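Notebook, Atlow set, handheld gripper demos
November, entry started 9:40 a.m.

Picking up from the segmentation problem. The policy trained on the full Atlow set still closes early on small items lying on printed cloth. It does fine on the plain gray mat and on the Bresia tabletop. On patterned fabric it will sometimes drive the fingers down to a printed shape, close on nothing, lift, and carry on as if it had something. Van Dusen code logs this as a "phantom close." I'm keeping that name so the counts line up with the old spreadsheet.

The question for this week is whether the phantom closes come from the detector (it thinks the print is an object) or from the policy (it has learned that a color blob near the fingers means close). I had been assuming the detector. After going through the logs I am less sure. In most of the bad episodes the detector output looks normal, and the fingers move anyway.

Data used today: 474 episodes from the Atlow household collection, all handheld, all with the wrist view only. I dropped 29 where the tracking jumped at the start and never recovered. The dropped ones are listed in the Vurnance folder with the reason next to each. I did not drop episodes for blur or for hands in view. We agreed on that earlier and I don't want to change it halfway through.

Method, so it can be repeated:

For each episode, take the last open-finger image before the first close command. Mask the real objects by hand. Mask the printed shapes separately, as a second class. Run the policy on the untouched image and save the predicted close probability and the predicted target point. Then blank the printed shapes to the local cloth color and run again. Then put the print back, blank the objects, and run a third time. Compare the three.

Hand masking is slow. I got through 300 images with the two-class mask and stopped there. The rest can wait until we know the test is worth it.

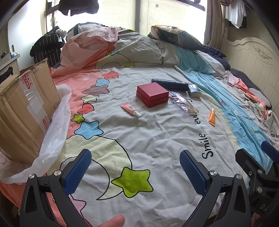
Masking rules had to be settled before the numbers meant anything. Solid shapes on cloth are easy when they lie flat, and harder when the fabric rises and the same print comes back folded. On the bedspread here I masked each star, heart and moon as its own region, including the pink star partly hidden behind the left finger. The big lime-green star is the sort of target I worry about: it is a clean saturated shape, and it is larger in view than the little orange tube. The lettering got its own tag, "text," so we can pull it out later. For the clear plastic bag with the thin sticks in it I masked the whole bag as object, even where cloth shows through, and flagged it as uncertain. Anyone doing more of these should do the same, or the transparent items will end up split between classes.

Results so far, on the masked subset:

Blanking the print lowers the close probability in most of the cases where it was wrongly high. The target point also moves back toward a real object, usually the nearest one.

Blanking the objects and leaving the print does what I was afraid of. The close probability stays up in a good share of the images. The target point lands on a printed shape, and it favors shapes close to the fingertips over shapes that are large but far off.

Plain backgrounds behave as expected in all three conditions. No surprises there.

So the policy is reacting to color and edge near the fingers, and the detector is not the main cause. Depth would settle a lot of this, but the Atlow collection has none.

Problems with the test. Blanking leaves a soft patch, and the policy may be responding to the patch. I tried 2 fill methods, flat color and a texture copy from nearby cloth. They agree on direction but the size of the effect is different, larger with flat color. Until I understand that, I would not quote a number outside the group.

I also want a control where a random piece of plain cloth of the same area gets blanked. Should have done that first. Script is half written, in the Vurnance folder, called blank_control.

3:15 p.m. Control ran on the first batch. Random blanking changes the close probability a little, in both directions, with no pull toward anything. That helps. Rest of the masked images queued overnight.

To do:
Finish control on the full masked subset.
Redo texture fill with a wider border, check the seams.
Split results by distance from fingertip to nearest printed shape.
Try training with pasted flat shapes on the Bresia plain backgrounds, same labels, and see if phantom closes drop on Atlow.
Ask for the old Van Dusen threshold, mine may be set lower.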